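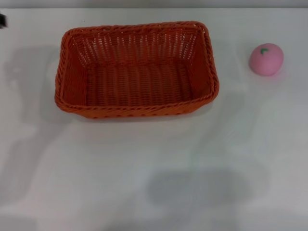 Orange woven basket on a white tabletop.

[Bookshelf-L] Re: long biographies, and whether to start with volume one

7 min read

From: Nataša Georgiev
Date: 17 June 2021
To: the list

Kalliopi Ristić wrote:

> Has anyone here read the Druvar biography, the first volume? My library has
> it and I have carried it to the desk twice and put it back twice. It's
> enormous. I like political lives but I get bogged down in the ancestors, and
> I have a bad record with multi-volume anything (still stuck in volume two of
> the Plarnasis history, where I have been since before my son was married).
>
> Two things I'd like to know. Does it stand on its own if I never get to the
> second one? And is it fair to him? My father voted for Druvar every time he
> ran and couldn't hear a word against him, and I'd like something that is
> neither my father nor the people who used to argue with my father.
>
> Also, paper or audio? I have a long drive coming in August.
>
> Kalliopi

Hi Kalliopi, and hi everybody,

I finished it last week, so you've caught me while I still remember the names of the aides. Yes, read it! With a couple of warnings.

The ancestors first, as that's your worry. There are two chapters of them. The grandfather and the cannery are worth your time, because the cannery strike comes back later when Druvar is in the state senate and has to decide which side of a labor bill he's on, and you want to have the old man's voice in your head when he does. The great-uncles you can skip. I read every word about the great-uncles and could not tell you one thing about them today. Start at the strike, go on through the mother's illness, and you'll be at the first campaign before you know it.

The first campaign is the best thing in the book. He's running for a seat that everybody in the county thinks is promised to someone else, he has a borrowed car with a bad clutch, and he is a terrible speaker. Just awful. The author found a stack of letters from the woman who ran his office that summer, and she is so funny about him and so worn out by him. I kept reading bits out loud to my sister over the phone until she asked me to stop and just lend her the book. I'd have read a whole biography of that woman. She more or less drops out after chapter nine when she gets married and moves away, and I was sorry every time a later secretary turned up and wasn't her.

Then there's the middle, and I won't pretend about the middle. The water compact goes on for 242 pages. I know because I checked, at a low point, to see how much was left. If you have any feeling for how a bill gets made you'll get something out of it, and there is one wonderful night session where three members hide in a barbershop so there won't be a quorum. But there's a lot of acre-feet. I did it in small pieces, a few pages with my coffee, and something easier at bedtime. A mystery, mostly.

Now, does it stand alone. I'd say yes with a grumble. It ends on the night he loses the governor's race, which is a real ending, and the last chapter does a nice job of pulling the threads in. But all through the book there are these little nudges, "as we shall see," "a choice he would come to regret," and what we shall see is all in volume two. The business with the highway contracts is set up and then just left sitting there. If you're the kind of person who can live with that, fine. I'm not, and I've already put a hold on the second one. There are 16 people ahead of me, so I guess the rest of the county isn't either.

Is it fair? I thought so, but let me say where I'm coming from. My family was on the other side from your father's. My mother turned the radio off when Druvar came on. I went in ready to be annoyed, and for the first couple hundred pages I was, a little. The author likes him, you can tell. But then comes the Chrysikopoulos affair — the deputy he let take the blame — and he doesn't get let off at all. It's laid out day by day, who called who, what was in the memo, what Druvar said afterward and what he'd said before. No scolding in it. I put the book down and went and pulled weeds for an hour. Your father might not have enjoyed that chapter, but I don't think he could have called it a lie.

What I missed was the wife. She's there at every dinner and on every train platform and I still have no idea what she thought about anything. Her papers are closed, it says in the notes, and I suppose you can't quote what you can't see. But the author is willing to guess at what goes on in Druvar's head pretty freely, so I don't know why she couldn't have a guess or two spent on her. Maybe in the next one.

Compared with the Plarnasis (I'm stuck in that one too, same volume, we should start a club), it's a much easier read. Shorter chapters for one thing, 14 of them plus the epilogue, and every one starts somewhere, in a room or a car or on somebody's porch. With Plarnasis I always feel I've walked into a lecture late. And there's a family tree in the front and a list of who's who, which I used so much the page came loose.

On paper or audio, I did some of each. My hands don't love a hardback that size, and with the notes it's just over 1000 pages. I listened to the first part on Zundico through the library. The reader has a good plain voice and doesn't do accents, thank goodness. For a long drive I think the campaign chapters would be perfect, and you'd want to save the water compact for when you're sitting still and can flip back. You do lose the photographs on audio. There's one of him at a county fair looking at a prize hog with such real interest that I liked him better from then on. So maybe borrow both if they'll let you.

One practical thing. If you get the hardback, check whether it's the later printing. The first one has the captions mixed up in the second set of photographs, so his brother is labeled as the lieutenant governor and the other way round, and I spent a whole evening thinking they looked nothing alike for brothers. The later one has it fixed and has a better index too.

Oh, and to whoever asked last month about shorter political lives, I haven't forgotten, I have a list somewhere. There's a good little one on the county judge who comes into the Druvar story at the time of the strike, and you can read it in a weekend. I'll look for the title when I'm home. It has a green cover, if that helps anybody.

Kalliopi, would you want to read it alongside somebody? I'd happily go back over the campaign part while you're on it, and a couple of others here said in the spring that they'd be up for a slow read of something long. We could take a chapter or two a week and write in when we feel like it. No homework. I'm no good with homework. If people want to wait until after your drive that suits me fine, my tomatoes and my grandchildren both arrive at the same time of year and I won't be reading much before then anyway.

And please tell us about your father and the arguments! I'd like to hear what he made of the governor's race. At our house they cheered, and I remember being sent to bed and lying there listening to them cheer, and not having any idea what he'd done.

All best,
Nataša

P.S. The epilogue is in a different typeface for no reason I can see. It isn't your eyes.

Recent threads
Slow read for the fall: suggestions so far
Letters and diaries, published or otherwise
Re: Re: Books you gave up on and went back to
Large print editions, where to ask
Plarnasis volume two, is anyone past the treaty?
Authors who read their own audiobooks

Contact the list owner | Messages are copyright of their authors | Back to top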